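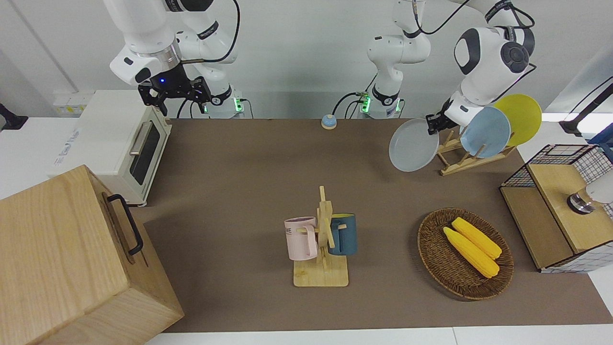 Plates first, people after

Verena Baumgartner ran the canteen kitchen at Endon for 4 years before the arms came in September. On a busy day it serves 400 lunches.

"Racking plates was the job everyone swapped out of," she says. "Now I plan shifts differently. I've got 3 people on hot food where I had two."

Her colleague Apostolos Alexiou is less sure. He used to chat at the rack, and he misses it.

"My wrists are better," he says. "But I spend more of the morning checking on a machine, and I didn't train for that. We asked for proper training and got an afternoon."

A second session is planned.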